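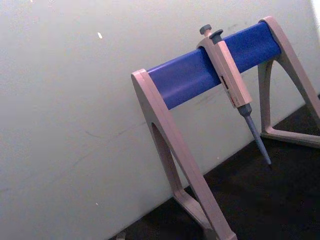

Pipette stand with the blue crossbar, one pipette hanging.

April, Jaltby plots, written up after lunch

Back from site with mud up to the knees. Riet Kramer wants to know whether the back gardens on the lower row will drain well enough to sell with lawns, or whether we have to tell the sales people to stop drawing children running barefoot on them (the new brochure has a lot of barefoot children). So, soak pits again, third go at this, and I think we finally have something to argue with.

Dug both holes by hand as the mini digger was over at Sarmiento doing the kerbs. Filled them, let them empty, filled them again and timed the second fill. The pit by the hedge dropped to the mark in 23 minutes. Lovely! The pit by the garages took 90, and I stood there the whole time like someone waiting for a bus. Same depth, same spade, same me. I scraped the sides of both with the fork before filling so I don't think it's smearing this time, though Olaia Rivas still does (see her pencil note on the previous page, I've answered it underneath).

What I saw in the garage pit: decent brown topsoil, then a grey band with bits of brick in it, then clay. The grey stuff is the haul road, I'd bet my boots on it. They ran lorries along there all winter and then spread topsoil over the lot and called it a garden. The hedge pit has none of it, just topsoil going slowly paler and a few worms.

If I'm right then it's a digging job and we don't need the fancy crate system from Clovurska, which would eat the whole landscaping money and most of the bin stores too. Break up the grey band, take the brick out, put the topsoil back when it's dry enough not to turn to pudding. If I'm wrong we've churned up somebody's future lawn for nothing. I'd quite like one more pit halfway along before anyone orders anything.

Other bits from the morning:

The path to the pond is too narrow for two buggies side by side, I tried it with the barrow and a plank. Riet says widen it on the reed side and leave the birches alone. Fine by me, they're the nicest thing on the plot.

Show house smells of paint still. Windows open please, whoever is in first.

Level on the patio at the end plot falls towards the door. Only slightly, but it's the wrong way and the buyers at Ikis caught exactly this with a marble at their handover. Have marked it in yellow crayon and taken 20 paces of string off the store to set it out properly.

The long spade has a split handle, taped for now. Don't lean on it.

To do: third pit, halfway. Ask the site office for the haul road drawing, the old one, before they tidied it up. Olaia to bring her own watch so we can stop bickering over mine. Need 2 more water butts down there as well, I'm not carrying cans from the standpipe again.

Garage pit covered with the board and a cone on top. Hedge pit filled back in.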